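# About Keogh

Keogh is a small office that reads business plans for people who are about to spend their own money. We do farms, food stalls, repair shops, bakeries and the odd daycare. We are paid by the person with the plan. We take no commission from lenders, and we don't hand out awards.
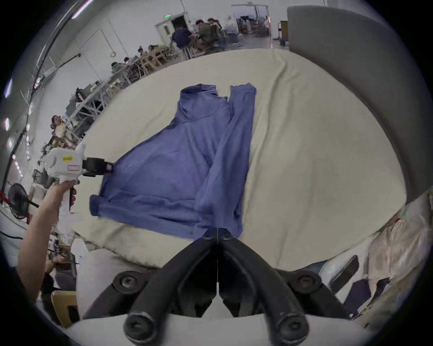
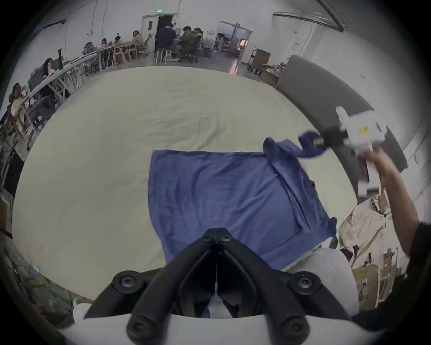
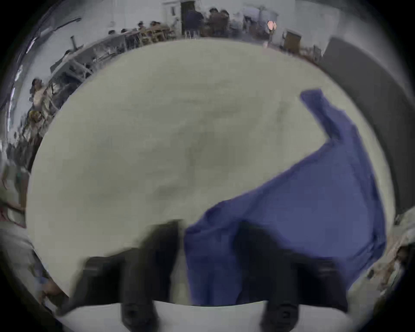 Caoimhe Coughlan started the office after ten years of judging startup contests, a job she now describes with some embarrassment. The contests picked people who spoke well. They got a large cardboard check, a write-up in the local paper and a handshake, and then everybody went home. When she went back to look up the winners, a good number had no registered name, no separate bank account and no idea what a tray of eggs cost them to produce. Those who did know mostly hadn't won anything.

Her brother Daithí joined to do the numbers. He had worked for a feed wholesaler, where he saw the unpaid invoices pile up from businesses that were, according to the papers, booming.

## What we do

You send us what you have. It can be a full plan, a spreadsheet or four pages of handwriting. We read it and ask for the missing parts, and there are always missing parts. Then we write back with what we think, in plain words, usually in under ten pages.

The first things we look for are dull:

- Is the business name registered, and is it registered to you?
- Who owns the land, the stall or the van?
- What happens to the cash in the worst month of the year?
- Have any of your customers paid full price, or are they all cousins?
- If you got hurt tomorrow, who else knows the suppliers?

Our flat fee is $400 for a first reading. A second reading of the same plan within 90 days is free, and we'd like more people to use it. Most don't. We suspect they either fixed the problems or stopped opening our letters.

## What we don't do

We don't write plans for you. A plan written by us would look very nice to a bank and would be no use to you in February.

We don't coach, mentor or "accelerate." Some of the programs that do are run by decent people, and a few of our clients speak well of them. We have yet to see one publish what happened to everybody who went through it, including the ones who quit. Until somebody does, we'd ask that question before signing up for anything that takes your weekends.

We also won't say that you have what it takes. We have no way of knowing, and we doubt that others do.

## Our own record

It would be silly to write all of the above and then ask you to trust us, so here is what we have. As of 7 August 2022 we had read 234 plans. We told 30 of those people flatly not to go ahead. Some went ahead anyway, and at least two of them are doing fine. One is Wosberg, a duck farm that Daithí was certain would be gone by November of its first year. It has since bought a second truck. He misjudged what restaurants would pay, and the letter in which he got it wrong is kept in the front office for anyone who wants to read it.

We were wrong the other way with Feston, a bottled sauce business. We liked the plan and said so. It closed inside a year over a lease clause that we had read and not thought much about. We now read leases twice, and Reet Mockus does the second reading without seeing the notes from the first.

We can't tell you whether our clients do better than people who never heard of us. People who pay to have a plan picked apart may just be the careful sort. Please keep that in mind when you see our name next to a success story, and be twice as careful if we're the ones telling it.

## Who works here

**Caoimhe Coughlan** reads farm and food plans.

**Daithí Coughlan** handles costs, cash flow and arguments about costs and cash flow.

**Reet Mockus** covers leases, licenses and name registration.

**Ewan Mackay** takes on shops, repairs and anything with a vehicle in it. He ran Plekolura, a bicycle courier service, until it ran out of money, and he will show you the accounts if you ask.

**Saoirse Noonan** runs the office and answers the phone. If your plan is too early for us to be worth the fee, she'll tell you so on the first call.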